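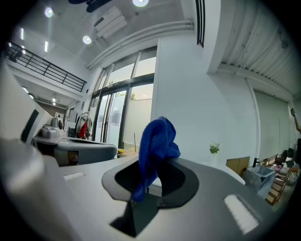 Many proteins that leave the cell carry sugar chains, called glycans, and these chains can make a protein look much heavier on a gel than it is by its sequence. The Serra N-Glycan Removal Kit takes off the N-linked chains, so that you can compare the protein before and after. The enzyme in the kit is a peptide N-glycosidase, made in bacteria and purified in our own laboratory at Brurnwood. It works in small volumes, therefore please keep the bench free of protease and old sample. A soft cloth like the crumpled royal-blue one in the photo is good for the outside of pipettes and tube racks, but it should not touch the inside of tube caps. For spills of sample we recommend paper, which is thrown away after use.

Serra N-Glycan Removal Kit
Manufacturer: Fallora
Sizes: 9 reactions (trial) or 19 reactions (standard)
Use: research only, not for diagnosis or treatment

How the enzyme works

The enzyme cuts the bond between the first sugar of the chain (N-acetylglucosamine) and the asparagine of the protein. The whole chain is released in one piece. The asparagine is changed to aspartic acid by this reaction, and the mass of the protein at this place becomes larger by almost one dalton. If you do mass spectrometry, you can use this small change to find where the chain was attached. Please remember that asparagine can also lose its amide group slowly by itself, so a control without enzyme is necessary for this kind of work.

High mannose, hybrid and complex chains are all removed. The enzyme doesn't cut chains in which a fucose is bound in the alpha-1,3 position to the first sugar. Such chains are common in plant proteins and are found also in some insect proteins. For these samples please ask us about Ornach, our second enzyme, which is sold separately. O-linked chains, on serine or threonine, are not removed by either of the two.

What is in the box

Serra enzyme, in buffer with glycerol
Denaturing buffer, concentrated (contains SDS and DTT)
Reaction buffer, concentrated
Detergent solution, nonionic
Control glycoprotein, dried
Water, nuclease-free and protease-free

There are six tubes in both sizes of the kit. The caps have different colors, and the same colors are used in the printed protocol.

What you need to have yourself

A heating block or thermal cycler, a small centrifuge, pipettes and tips, and your usual material for SDS-PAGE. A protein stain or an antibody against your protein is also needed to see the result.

Short protocol, denaturing conditions

1. Mix your protein with denaturing buffer and water.
2. Heat at 95 °C for ten minutes. Cool on ice and spin shortly.
3. Add reaction buffer and then the detergent solution. Mix gently.
4. Add the enzyme. Prepare one more tube with water in place of enzyme.
5. Incubate at 37 °C for one hour.
6. Load on the gel, both tubes side by side.

The order in step 3 and step 4 is important. SDS makes the enzyme inactive, and the nonionic detergent protects it by taking the SDS into mixed micelles. When customers write to us that nothing has moved on the gel, the first thing we ask is if the detergent was added before the enzyme.

Volumes for each step are in the printed protocol, which comes in the box. Solomiia Dmytriv, who wrote it, can also send it by e-mail if the paper is lost.

Native conditions

If the protein must keep its shape, leave out the denaturing buffer and the heating. Use more enzyme and let the reaction go overnight. Some folded proteins hide the chains well, and in this case the removal can be only partial. You will then see two or more bands, and a longer time does not always help. We suggest to run one denatured sample in parallel, so you know where the fully cleaved band should be.

Reading the gel

A protein without its N-linked chains normally runs lower and the band is more narrow. The size of the shift depends on how many chains there were and how large they are. An extra band may be seen in the lane with enzyme, near 36 kDa. It is the enzyme itself. If your protein runs at the same height, a Western blot is the better choice than a general stain.

No shift does not prove that the protein has no glycans. It may have only O-linked chains, or the core fucose described before. Always look first at the control glycoprotein: if it has moved, the reagents are in order.

Storage and shipping

Keep the enzyme at minus 20 °C in a freezer without automatic defrost cycle. The glycerol keeps it liquid, and it can be pipetted directly. The denaturing buffer may show white crystals after cold storage. Warm it in the hand until they are gone. After the first opening, the reaction buffer and detergent are good for 6 months in the refrigerator. The dried control is stable for longer, but once dissolved it should be divided in small portions and frozen.

We ship with cold packs. Orders which arrive before noon leave Brurnwood on the same working day.

Questions from customers

Can I use the kit directly in cell lysate? Yes. Please use a little more enzyme and check that your lysis buffer has no strong acid or high SDS.

Do protease inhibitors disturb the reaction? The usual mixtures do not. We have tested some 6 of them, and the list is available on request.

Is the buffer suitable for mass spectrometry? The reaction buffer yes, after desalting. SDS and the nonionic detergent both must be removed, and this is not always easy. Wekesa Kimaro from technical support can advise a method without detergent for peptides.

Can the enzyme be ordered alone? From October it can, in the same concentration as in the kit. Until then only the complete kit is sold.

For prices and larger amounts please use the request form and write the name of your institute and the delivery country.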